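Groltorness Boards > Kit and Money > Two-arm bench: what have I forgotten?

Two-arm bench: what have I forgotten?

biscuit_torque wrote:

I have been given until the end of January to produce a budget for a two-arm bench at our Kirkstead unit. It's for picking up small things, putting them down somewhere else, and recording how badly it went. My draft currently has two lines on it. Line one says "arms". Line two says "misc, £40". I'm told line two needs work.

The arms are quoted and I'm not worried about those. What did the rest of you end up paying for that wasn't on the first spreadsheet?

grumblewick wrote:

Everything. The arms are the cheap bit in the same way that the puppy is the cheap bit.

Put in a contingency of 23 per cent. It's an odd enough number that people assume you worked it out.

biscuit_torque wrote:

That is the most useful accounting advice I've had in this job. But they'll want lines, with words in them.

lowtide_55 wrote:

We're a year or so into ours, so have my list. Steal what you like.

1. Something to bolt to. A table that looks solid will wander off once two arms start throwing their weight about. We paid for a metal frame and then boards to go under it, and I'd budget the boards properly as well. I had them down as "offcuts" and was made to look foolish by a receipt.

2. Things for the arms to deal with, and somewhere to put them. Small coloured containers, a wooden shelf, a plant pot with a cactus in it. Petty cash in theory. In practice you buy everything again when you want a second bench, and then you find the shop has changed the shape of the lid. Buy spares on day one.

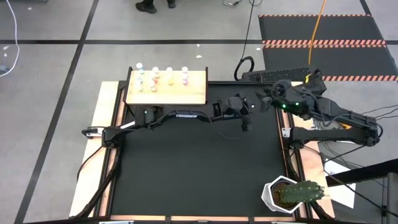
Room to walk round matters too. 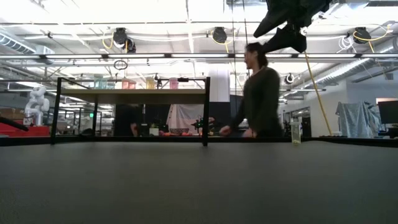 3. Cable. Whatever length you measured, double it, then buy clips. After that buy the floor tape, and the mats. We had 2 extension leads on our original order and I still get teased about it.

4. Overhead stuff. If your ceiling already has reels and light strips, kiss it. Ours did, and it saved us a fight with the landlord. If it hasn't, get an electrician's quote before you commit to the room.

5. People. Someone has to put the things back on the shelf. Every time. All afternoon. Cost them at a real hourly rate, and don't write "the team will absorb this". The team will not absorb it, the team will go and work for somebody with a canteen.

6. Spare fingers for the grippers. I've no wise words on this one, just order them.

grumblewick wrote:

Agree with all of that apart from 2. You don't need spares of everything. We've got a cupboard of identical little pots bought in a panic and I'll be left them in somebody's will. Buy what you need and replace like with nearly-like. If your setup falls over because a lid is a slightly different shade, you've got bigger problems than shopping.

lowtide_55 wrote:

We'll have to differ. I lost a fortnight to a slightly different lid.

grumblewick wrote:

Was it the lid, though?

lowtide_55 wrote:

It was the lid.

pemmican wrote:

Can I be tedious about leasing? We got a bench through Workaritz on a monthly deal, frame and arms together, and the monthly cost looked very friendly until I read the bit about returns. You have to send it back in the original packing. We'd used the original packing as a table for the kettle. Also check who pays when an arm is away being mended. With us it was, wonderfully, us.

grumblewick wrote:

Leasing is for people who don't own a van.

pemmican wrote:

I don't own a van.

biscuit_torque wrote:

Right, draft two. I've now got frame, boards, shelf and bits, cable and clips, tape and mats, fingers, and one person at three days a week. Total has gone up by 55 per cent on draft one. I've named the contingency line "Tudose allowance" after the last project that ran over, as everyone here goes quiet when it's mentioned and signs things.

On spares I've split the difference and gone for one extra set. That should annoy both of you.

lowtide_55 wrote:

It does. Did you put storage in? For the spares?

biscuit_torque wrote:

I did not.

pemmican wrote:

Keep the boxes the arms come in. Please. That's all I ask.

Contact the moderators | © Groltorness Boards | Back to top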